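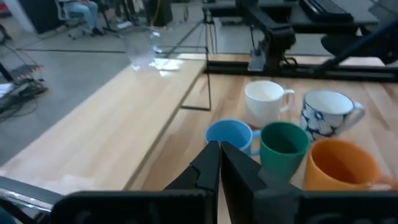 Figure 1. Mugs on the table, including a plain white one and one with a blue floral pattern.

The Wivton Pottery: Clay, Colour and a Country Town
Year 11 History Project, Lindstead College

I picked the Wivton Pottery because my whole town drinks its tea out of something, and I'd never once wondered where the cups used to come from! The works opened in 1901 beside the Farent railway siding, using clay dug from the creek flats. At its busiest it had eight kilns and fired 855 pieces in a good week. Most were plain household wares, and the blue patterned range was kept for the September show.

My main source was the Demissie collection at the local library – 336 order slips, all handwritten and some nearly impossible to read. I sorted them by customer and by type of ware. Hotels bought plain, families saved up for pattern.

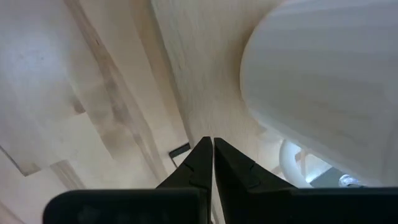
Moulds turned out to be my favourite part of the whole project. Each cup was cast in a plaster mould made in two halves, and the join left a seam that had to be scraped off by hand. A worn pair never met properly. The gap I mean is like the one between the two squared black tips in Figure 2, close together but with a thin sliver of light showing. On a cup, that much space leaves a ridge you can feel with your thumbnail.

Next I'd love to match the ridges on surviving cups to the mould repair slips, beginning with the ones from the hotel orders.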